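Bradulau Introduces the Potulska Cordless Beard Trimmer

New model combines stainless steel blades, a quieter motor and a fully washable head

FOR RELEASE IN AUGUST

Bradulau today announced the Potulska, a cordless beard and mustache trimmer for home use. The trimmer will go on sale in August through the company's online store and at Okafor shops, and will replace the current Bradulau corded model in the mid-priced range.

The Potulska runs for 90 minutes on a full charge. It can also be used while plugged in, a feature that owners of earlier Bradulau cordless trimmers have requested. A small light on the handle turns amber when the battery is low and green when charging is complete.

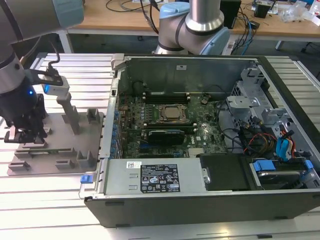
Okafor said its customers ask about cleaning more often than they ask about power, and that a trimmer with a head that comes off and goes straight under the tap will be easier to recommend to a first-time buyer. Shop staff had also asked that guards be sold one at a time, so that a lost guard would not mean paying for a full set. Bradulau has agreed to this, and single guards will be stocked from the first day of sale.

The cutting head uses stainless steel blades with rounded tips. The moving blade is slightly narrower than the fixed one, which keeps it away from the skin along the jaw and under the nose. The head is released by a button on the back of the handle and may be rinsed under warm running water. The handle itself should be wiped with a damp cloth and should not be placed in water.

Six guards are included in the box. With the adjustment wheel they provide 11 length settings, from light stubble to a full beard. The wheel clicks firmly at each setting and does not move when the trimmer is pressed against the face. The guards are marked with large raised numbers that can be read without glasses.

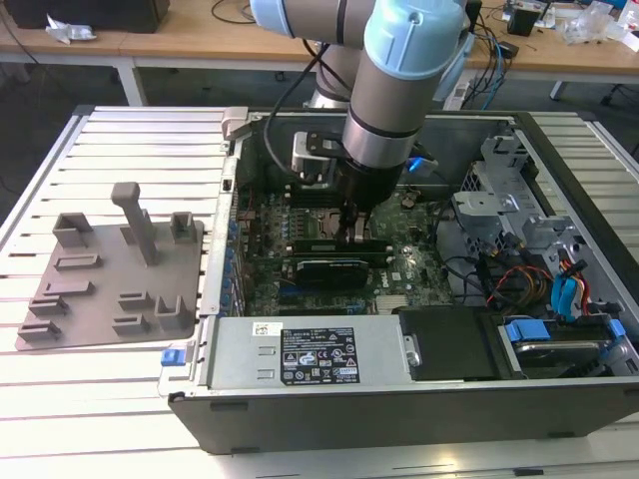 Robotic arm over an open desktop computer tower.

Noise was a main concern during development. The motor is held in a soft mount that reduces the vibration felt in the hand, and the tone is lower than that of the corded model it replaces. Bradulau expects this to be welcome to people who trim early in the morning – and to those who share a home with them.

The Potulska is supplied with a charging cable, a cleaning brush, a small bottle of blade oil and a cloth travel bag. A wall adapter is not included. The company recommends one drop of oil on the blades after every rinse, once the head has dried completely. 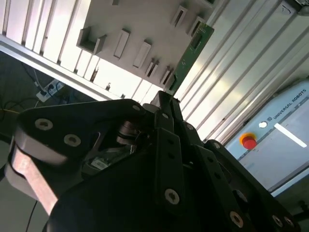
Green circuit board in the fingers of a black gripper.

Replacement blades will be available separately and can be fitted at home without tools. Customers who prefer to have the work done for them may take the trimmer to any of 17 Bradulau service counters. Guards from the corded model do not fit the Potulska.

The trimmer will be offered in dark gray and in white. Retail prices will be published on the Bradulau website when orders open.

About Bradulau

Bradulau makes trimmers, clippers and shavers for home and salon use. Retailers may request product sheets and display units from the Bradulau trade desk.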